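Skip to content
This site uses cookies to remember your preferences. Accept | Manage settings

Brustine Fund, Youth and Technology Grants
Progress report from the Huet Robotics Club, Nillness High School
17 June 2020

You asked for a report at the halfway point, and you asked for it to be frank. The club has spent 2659 dollars of the 3000 you awarded. That is faster than planned. Most of it went on the arms and their mounting, which we expected, and a good part of the rest went on cables and replacement gripper parts, which we should have expected and didn't.

The project, as the application put it, was for students to build a two-armed station and teach it to set and clear a table in time for the Vellau student showcase in July. I signed that application and I thought the wording was too confident even then. Eleven students signed up. The mechanical group finished early and did careful work. The software group is behind, and I don't believe the two halves were ever equal in difficulty, whatever our chart said.

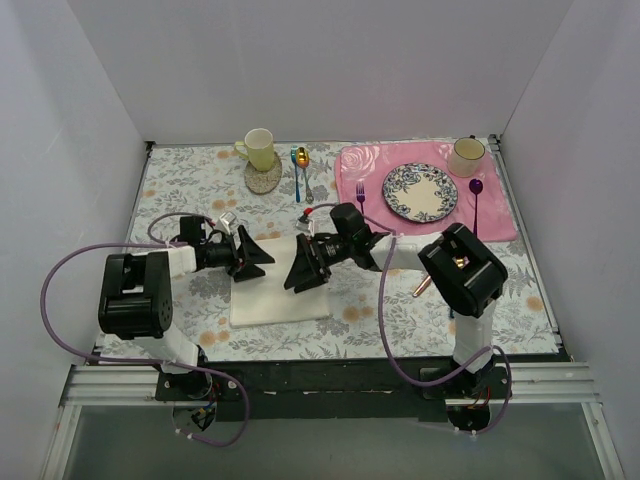 The students teach the arms by driving them through a task by hand and recording it, then training on the recordings. We set ourselves a target of 400 usable recordings and we will reach it, but I have stopped treating that number as a measure of anything. A recording counts as usable if the student who made it says so, and students who have stayed late are generous graders. My larger doubt is about variety. The napkin job has both grippers working close together over one folded white napkin in the front half of the table, and I have asked the group to show me what happens when it starts somewhere else, or badly creased, or on a plain cloth instead of the fern print. They have agreed to try it. I would like to see the results before anyone says the word "learned" in front of an audience.

Cutlery is a separate argument. The students wanted colored spoons and forks on the grounds that they would be easier for the software to tell apart. Maybe so. I have seen no comparison with ordinary silverware, and a system that needs a purple fork is of limited use in most kitchens. We have added the comparison to the work plan, and it will cost nothing, as the school cafeteria will lend us a tray of the plain kind.

Three things have gone better than I predicted. The students now keep a fault log without being told to, and it is readable. Two of them rewrote the startup checklist after a joint was powered up in the wrong position, and the new one is shorter and safer than mine. Attendance has held up as well, though I am wary of reading much into that before the summer.

What we will show at Vellau is still open. The application promised a full place setting. I think we should offer the napkin task alone, run live, with failures included in the count, and leave the plates and mugs for the fall. Some of the students disagree with me — strongly, in a couple of cases — and they may make their own case to you in a separate note. I have told them to attach numbers.

We are not asking for more money at this stage. We do ask that you let us move what remains from the travel line to spare parts, and that the July milestone be changed from "sets a table" to something we can test. Proposed wording will follow once the students and I can agree on it.

Club Supervisor, Huet Robotics Club

11 shares | 0 comments
Get Brustine grant news in your inbox. Enter your email to subscribe. You can unsubscribe at any time.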